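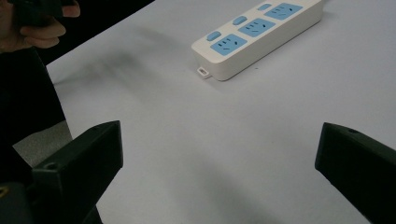 View from one of the hand-held grippers, power strip on the white board.

2026-01-05

Notebook, power strip task, hand-held collection for Trilladeo

Purpose of today: decide how we write the start pose into the protocol. In October we trained the first Trilladeo policy on 409 demonstrations of switch pressing, and the result was not what I hoped. The policy went to the correct strip but often chose the wrong switch, or it closed the fingers too early and touched the white housing beside the switch. I looked again at the recordings over the holiday and I think the main problem is in how we begin each demonstration.

My idea is simple. When we start with the grippers already near the strip, the gripper camera sees one socket panel and one button, and the three buttons look the same. Then there is no information about which one it is. If we start further back, more of the strip is in the picture at the first moment, and the policy can find its place along the row before it comes close. The old protocol said only "start from a comfortable pose", and each operator understood this differently. I include myself.

New rule, first draft:

The strip lies on the board with the cord going away from the operator. The angle may change between demonstrations, but the cord side stays far.
Both grippers begin open, on the operator's side of the strip, fingers not touching anything.
Hold still for a short moment before moving. I wrote 4 seconds first, but this is too long for the arms, so I leave the number open until we try it with more people.
Keep the elbows down. When the elbow goes up, the gripper camera turns to the floor and we lose the strip.

The last point is from my own bad recordings. In the October set I marked 21 demonstrations where the strip leaves the wrist view completely before the press. I had kept them in the training because the head view was good. Now I am not sure it was a good decision. The model takes all the views together, and a blank board in the wrist view maybe teaches it to move without looking.

Another thing I want to write down is the height. 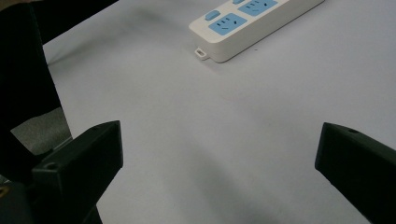
If the grippers are low over the board, the fingers throw a shadow in front of them and the far part of the strip goes out at the top of the view. The camera is fixed to the gripper, so we cannot correct this by tilting only the camera. The whole hand must tilt, and then the fingers are no longer flat to the board for the press. For now I prefer to accept a partial view of the strip, and I will ask that at least the nearest button and its panel are visible at the start. Perhaps one button is a weak anchor. But the hanging loop at the near end is a good mark too, because there is only one of it. I would like to check in the attention maps if the old policy used the loop at all.

About the exposure: white strip on a white board is difficult. The blue panels are clear in all the views, but the edge of the housing is sometimes found only by its shadow. At Hurkgate they work with a dark mat and they asked why we do not do the same. I answered that the Arain test bench has a light surface, and I want training and test to be similar. It would still be useful to make a small set on a dark mat, only for comparison. I put it on the list for later.

Calibration between the two hands: I repeated the check with both grippers held at the sides of the strip and fingers pointing inward. This pose is easy to come back to, and the head camera sees both tools and the full row of panels at the same time. I propose it as the standard reference pose for each session. The operator takes the pose, we save the data, then we start the demonstrations. 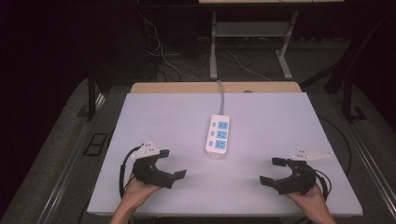 Reference pose from the head camera. Left and right gripper, strip between them.

One warning for colleagues who will use this pose. Watch the cables behind the grippers. If a cable pulls on the hand, you correct for it without noticing, and the pose moves a little each time. I now put the slack beside the board before I pick up the tools.

Training plan: same network as in October, 2000 steps first, only to see if the loss behaves in the same way with the new starts. I do not want to change the Dindness filter settings in the same run, or we will not know which change did what. If the short run looks normal, then the full training.

Open questions:
Do we remove the marked demonstrations from the old set, or cut only the part where the strip is lost?
Must the second gripper do something in this task? At the moment one hand presses and the other waits. It could hold the strip steady, but then it may hide a button from the head camera.
Do we label the switches from the near end or from the cord end? The October labels use the near end and I would keep this.

To do next: write the reference pose into the protocol file, and print the new start rule for the wall.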